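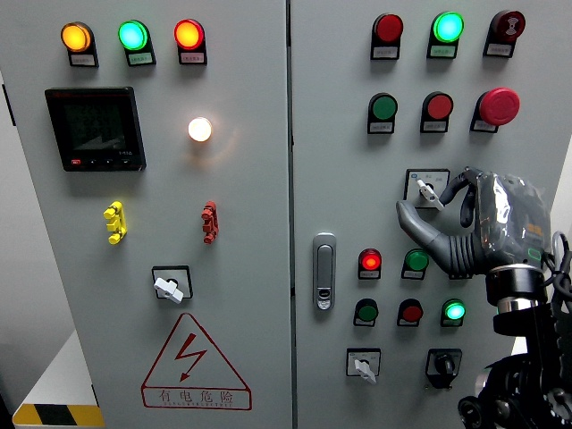
How to book a camera kit from the student media store

The booking page says it takes two minutes. Allow longer, and don't believe the word "available" until you have a confirmation email.

1. Log in to Drorkari with your college account. If your course isn't listed, stop and write to the store. Picking a similar course gets the booking cancelled, whatever the help page claims.

2. Choose a kit, not single items. The store owns over 292 pieces, but a microphone booked alone tends to come without its cable.

3. Pick a collection slot. Slots are 13 minutes long – in November mine started late both times.

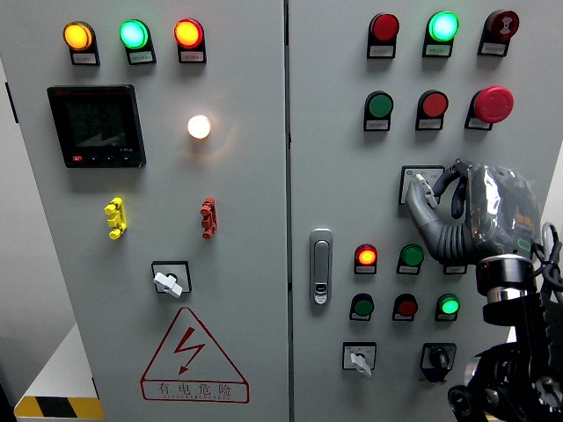 Indicator lights and switches on a double-door control cabinet.

4. Open the bag at the counter. Check the battery, the card and the tripod plate against the sheet before you sign. "Fully tested" on the sheet means somebody ticked a box.

5. Return everything to the same counter and ask for a receipt. The late charge is worked out by the system, and arguing without paper is hopeless.
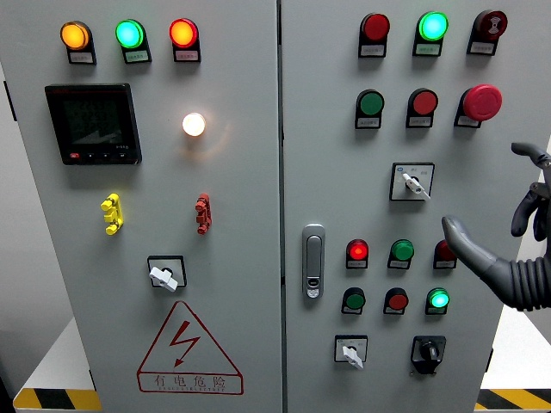

Pavithra Rai writes: Step 5 is right, but you can also renew online the night before. I've done it four times and was never charged. Just don't try it if another student has the kit booked after you.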